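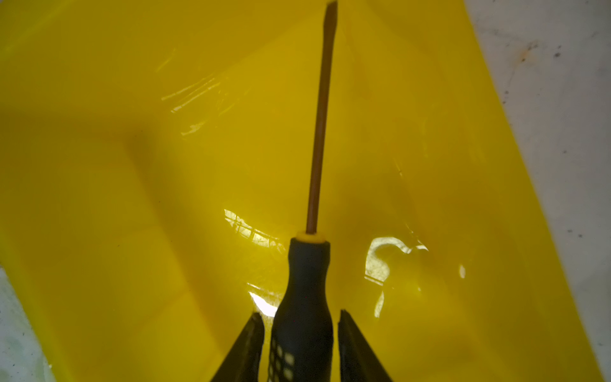

Flat-blade screwdriver, dark handle with a yellow collar, over a sheet of yellow plastic.

Stinberg Translucent Yellow Sheeting, 200 micron

Okay, I'll admit it, this is my favorite thing in the whole shop. I started stocking the Stinberg sheeting for one customer who was lining a potting bench, and then I took a roll home, and now I have it in the greenhouse, under the paint shelf and over the woodpile (my wife has asked me to stop).

It's a glossy sheet with a strong yellow color that still lets light through. I used clear for years and kept losing track of where the edge was when I was cutting. With the yellow you can see your edge, and if you leave a scrap on the lawn you'll spot it before the mower does!

Comes 2 meters wide, folded once on the roll, sold by the meter or as a full roll. If you want one long piece, tell me in the order notes, otherwise I may send two shorter ones from roll ends at a lower price.

What I use it for
Bench liner, mostly. Wipes down with a damp rag. It's also great as a drop cloth for staining chairs, and I've had good luck putting it over seed trays in March when the nights are still cold. It is NOT a roofing product, please don't email me in the fall about your shed roof. For that you want the Norkstead reinforced, which has a mesh in it and costs more.

Cutting and fixing
Sharp scissors, or a hook blade if you're doing a lot of it. Don't pull it tight before you staple. Lay it out somewhere warm for an hour first and the fold line relaxes quite a bit, though it never goes away completely. For battens, I like the Zerkinik strips with the slotted screws, so keep a flat-blade driver handy. Magsi tape sticks to it well on the dull side and so-so on the shiny side.

Specs
Item number: 282
Width: 2 m
Thickness: 200 micron
Color: translucent yellow
Minimum cut: 4 m
Finish: gloss one side

Shipping
Cut lengths go out folded in a flat box. Full rolls go by freight, and somebody has to be there to sign. Orders in by noon Thursday usually leave before the weekend, except in December when all bets are off.

Returns are fine on full rolls still in the wrap. I can't take back cut lengths, so if you're not sure about the color, ask me for a sample square and I'll drop one in the mail for the price of a stamp.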